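Notebook, gripper software bench, Tredbridge
September, started 9:40 am

Paper day! Picked up where Mawuli left off with the width estimator, using a full block of white paper stood on edge.

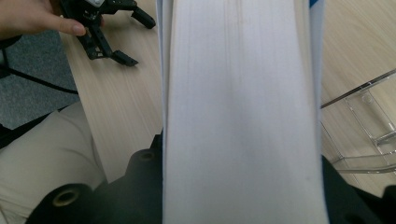
Paper block in the hand-held jaws, page edges facing the camera. Second gripper upper left, clear stand on the right.

Aim for today: get the wrist-view tracker to stop losing its pose when one object fills the middle of the view, and get a jaw width out of the same pictures without a separate sensor. I've been wanting to do the second one for ages.

Why paper is horrible (and so good for testing): it's bright, it's white, and the only texture is faint vertical streaks where the sheets bunch up. Corner detector hates it. It picks points along the streaks, they slide up and down between frames, and the tracker happily believes them. With the old settings the pose estimate crept upwards while I was holding the tool as still as I could. Lovely smooth drift, completely wrong.

The wood isn't much help either. Fine straight grain, all going the same way, so matches slip along it much as they do on the paper. The parts of the view that do hold still are the bits off to the side: the clear stand, the carpet past the table edge. Except the clear stand has its own trick. Its edges glint, and the glints move as the camera moves, so you get strong, confident corners that aren't attached to anything. Eduardo warned me about that one last month and I nodded and forgot.

What I changed

1. Mask for our own jaws. They sit at the bottom of the view the whole time and the tracker was treating them as background. Any feature on a jaw says "the camera hasn't moved", so it fights everything else. Mask is drawn from the jaw model at the current width, grown by 4 pixels so the dark edges don't leak in.

2. Direction check on each feature. If the patch looks the same when you slide it along one axis, it only gets to vote across that axis. So a streak on the paper can still say something about left and right, and a grain line can still say something about the direction across the grain. I much prefer this to throwing them out. There's real information in there!

3. Brightness cap. Anything close to saturated gets dropped before matching. Crude, but it takes out most of the glints on the stand.

4. Raised the feature budget to 1,000 per frame, to make up for what 1 and 3 remove. The matcher still keeps up.

Ran the lot on the morning's recordings before lunch. The upward creep is gone in the still-hold clip. I went back and turned the changes off one at a time to see which did the work, and it's mostly the jaw mask, with the direction check a clear second. Brightness cap made no difference on that clip and a big difference on the one where I swing towards the stand.

Width estimator

Mawuli's version looks for the round hole in each jaw and turns the gap between them into a width. Nice idea, and it's fast. The trouble is that the right-hand hole runs off the side of the picture at some openings, and the circle fit then goes looking for a circle somewhere else. The left one, with the brass-coloured ring, is rock solid.

Tried fitting a partial arc on the right with the radius fixed from calibration. Much better. It needs a decent stretch of arc to lock on, and when it hasn't got one it now reports "no width" and holds the last good value, where before it made one up. Vlasta wants the hold flagged in the log so that training data can be filtered on it, and I agree. Added a column called width_held. Please nobody rename it, the Prostcombe export script reads it by name.

One more paper problem: the block gives a bit when you squeeze. So the jaw width at contact and the jaw width at a firm hold aren't the same number, and the planner takes whichever it sees first. For a hard object that's fine. For paper it means the planner commits to a grasp wider than the one we showed it. I've put in a wait: width has to stay inside the tolerance band for 40 frames before it counts as the grasp width. Feels slow when you watch the trace scroll by, but the replayed grasps match the demonstrated ones so much better that I don't care.

Afternoon, 2:15 pm

Alois came past and asked the obvious question, which was what happens to the pose when the tool is lifted and the paper covers even more of the background. Tried it. Features outside the mask and off the paper get thin, and the filter leans on the inertial data, as it should. I had the visual weight fixed. Changed it so it scales with how many full two-axis features are left. Replayed the lift clip and the jump at the top has shrunk to a wobble. Very pleased with that!

Still wrong:
- second gripper gets picked up as static background. When it moves, its features pull the pose for a few frames before they're rejected. Same goes for hands.
- cable on the carpet: fine while it lies still, same problem if it gets dragged
- start-up. If the first view is mostly paper the tracker initialises with a bad scale and never recovers. Workaround is to start with the tool pulled back.

For the moving stuff, Yayra has a motion check in the Vovevov branch that compares each feature against the inertial prediction before it gets a vote. I read through it over tea and it should drop straight in ahead of the direction check. Order matters, I think. Ask her.

Merged to the bench branch: jaw mask, direction check, brightness cap, partial arc fit, width_held. Not merged: the scaled visual weight, until I've run it on Eduardo's old clips as well.

Next up: Yayra's check, then the start-up fix, then repeat the whole set with a dark object in place of the paper and see what colour of trouble that brings.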